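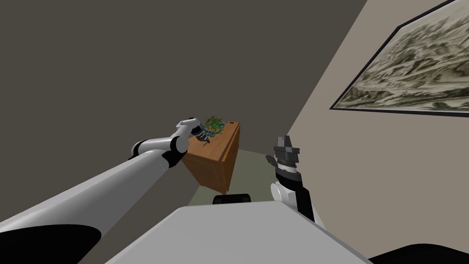 Maritza Carhuamaca told us at the May review that a demonstration is only as good as the person's patience, and that we should record how long each operator had been driving before we blamed the policy for anything. We took that up, and the session log now has a column for it.

Vutero is our second-semester project. The aim was to show a simulated two-armed robot a household pick-up task by remote control, then train a policy on the recordings. The robot works in a furnished room in the simulator. We wrote the control layer, which we called Kinside, and left the physics settings alone apart from finger friction. 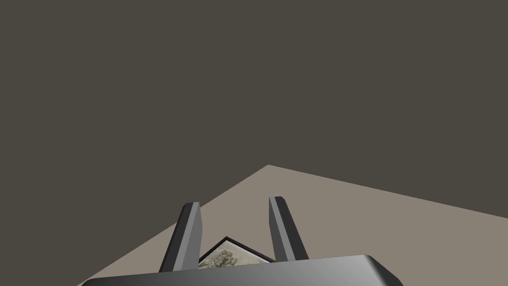 Yolanda Londoño

1. Control method

The operator holds two hand controllers, one per arm. Moving a controller moves the matching gripper, and the trigger closes the fingers. Releasing the side button freezes the arm so the operator can put their hand back in a comfortable spot. Our first version had no freeze button and people ended up with their elbows in the air.

Views come from the robot's head and from each wrist. The head view is good for getting an arm across to the furniture. It is poor for the last bit of the approach, when the arm can get in the way of the target. All of us switched to the wrist view for that part, and by the second week we had stopped telling new operators to do it.

2. Recording

We recorded 60 demonstrations. Each one starts from a reset and ends when the operator presses stop. Joint positions, gripper opening and all camera views are saved at 50 Hz. Demonstrations where the operator gave up were kept but labelled as failed, and they were not used in training.

3. Flat objects

A framed picture lying flat was the hardest thing to teach. A plant gives the fingers something to close on from either side. With a flat frame the gripper has to be turned to suit the edges, and the opening has to be wide enough for whichever way the frame happens to be rotated. Operators often came down square to the room instead of square to the frame. We added a key that rolls the wrist in small steps, and after that the paths in the log were much smoother near the surface.

We also tried playing back a recorded grasp with the frame rotated. This worked badly and we dropped it.

4. Training and what is left

The policy was trained on one lab machine under the run name Zaltudo. It reaches for the target well but closes the fingers too early on flat objects. We think this comes from operators tapping the trigger while lining up. Those taps are in the data, and the next step is to filter them out and train again.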